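Washing linen napkins before first use?

tikberg_attic
I bought a set of dark red linen napkins from Clollis in August and haven't used them yet. The tag says wash at 60 before use. My mother always washed linen cold and says 60 will ruin the color. Who is right?

plainhem
Follow the tag. Linen can take heat better than cotton can. The first wash takes out the finish from the mill, and they will feel softer after it. Wash them alone, dark red bleeds.

oda_k
I don't agree. 60 is fine for white linen. For a dark red I would do two cold washes and check the water. I had a set from Narisness that lost a lot of color in one hot wash and never looked the same.

plainhem
Was the Narisness set 100 percent linen? Some of theirs are a blend, and blends act differently.

oda_k
95 linen, 5 something else. I doubt that was the cause.

fennelrow
Whatever you do, look at the hems first. If the stitching thread is polyester it won't shrink with the cloth and you get a wavy edge. Mine are a similar red with a stitched hem.

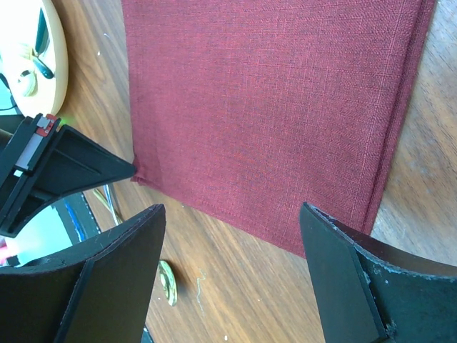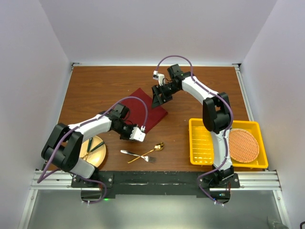 Re: Washing linen napkins before first use?

tikberg_attic
Thanks. I looked at the hems and can't tell what the thread is. Is there a way to check?

fennelrow
Pull a loose end and hold it to a flame with tweezers, over the sink. Polyester melts into a hard bead. Cotton or linen burns to soft ash.

oda_k
Or skip that and wash one napkin by itself. If it comes out badly you have lost one and not the whole set.

plainhem
That one I agree with. Iron it while it is still damp, on the back side, or the folds get shiny.

tikberg_attic
I washed one at 60 on Thursday. It shrank a little and the hem stayed flat. The water was pink. I'm doing the rest cold, and I'll live with one that is a bit smaller.

oda_k
Good choice.

Related threads
Vigfúsdóttir table runner, wine stain
Storing linen folded or rolled
Hem stitch for thick napkins
Starch or no starch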